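Re: Stripping a lot of office towers, is it worth pulling the drives first?

brukar_basement
Posted 7:42 pm

Picked up 27 office towers from the Tovley surplus sale for $198. Before anyone asks, yes, I know what they are. Old desktops, most with the processors already pulled, no promises on anything. The plan is to strip them for parts over November and sell the drives, the drive caddies and maybe the power supplies. The listing said "drives tested good." Is that worth anything at all?

pelhamroad
Posted 7:58 pm

It's worth the ink. "Tested good" at a surplus sale means somebody turned one on once. Did you get a printout with serial numbers? If not, treat every one of those drives as unknown.

brukar_basement
Posted 8:10 pm

No printout. A sticker on the pallet that says 1335 and the word GOOD in marker. I'm assuming 1335 is the lot number.

old_solder
Posted 8:15 pm

I'm going to be the unpopular one and say you did fine. Even if half of the drives are junk, the caddies sell. People lose those or snap a tab off and then they're stuck.

pelhamroad
Posted 8:21 pm

Sell to who, though? Every time somebody says "the caddies sell" I go look and there are pages of them sitting there with no bids. Shipping eats whatever you make.

old_solder
Posted 8:33 pm

I sold five last winter. I'm not getting rich, but they went.

pelhamroad
Posted 8:35 pm

Five. OK.

drondness
Posted 9:04 pm

Skipping the money argument, which comes up in every one of these threads. Do the drives before anything else in the case, and leave each one in its caddy until you've tested it. On the blue plastic type, the rails wrap around the edges of the drive and they already give you something to hold. People yank the drive out of the plastic right away and then stack bare drives on the bench with the circuit boards rubbing together. I don't care how careful you think you are. 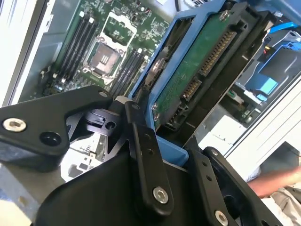 Lift it clear of the case before you turn it over or go looking at the label. With the board side exposed like that, you don't want it dragging along the edge of the bay cage. Look over the power and data connectors while it's in your hand. A cracked connector goes straight in the junk pile and saves you the time of testing it.

And be nice to the empty processor sockets. Bent contacts are the first thing I look for on a used board, and a screw dropped in there will do it.

brukar_basement
Posted 9:20 pm

Good point on the sockets. I had one case lying open on the bench all weekend with a cup of screws next to it. Moving the cup.

tallgrass_pc
Posted 9:26 pm

Not sure I buy the part about leaving them in the caddies. If he's testing this many, the plastic is just in the way. My dock won't take a drive with the rails on. You end up popping them off anyway, then back on, and that's when the tabs break.

drondness
Posted 9:41 pm

So use a cable instead of a dock. The connectors are right there on the end.

tallgrass_pc
Posted 9:44 pm

One at a time on a cable? He'll be at it until spring.

old_solder
Posted 9:52 pm

Tallgrass has a point about docks. But I'd still keep them in the plastic for moving and storing. Pop the rails when the drive goes in the dock and put them in a bin. You flex the tabs once that way.

brukar_basement
Posted 10:07 pm

What about wiping? I was going to use the free Engström tool that people mention here.

pelhamroad
Posted 10:15 pm

Used it. It says "complete" and gives you a green check mark. I'd like to know what it checked. Read a few sectors back yourself before you trust it, and don't list anything as wiped on the strength of a check mark. These are office drives. You don't know what's on them and you don't want to.

drondness
Posted 10:22 pm

Agree with that one. Full overwrite, then look. Any drive that throws errors partway through gets a drill bit and goes to scrap.

tallgrass_pc
Posted 10:30 pm

Drilling is overkill for a bad office drive, but do what you like – it's your drill.

pelhamroad
Posted 10:34 pm

It's a minute of work. I've heard "overkill" from people who later wished they'd done it.

brukar_basement
Posted 10:51 pm

OK. Drives out first, left in the plastic until they go on the bench, rails in a bin, overwrite and read back. I have a cable and no dock, so that settles that fight for now. I'll do the first case tomorrow night and post what the drive says for hours.

pelhamroad
Posted 10:55 pm

Post the error counts too. Hours alone don't tell me much.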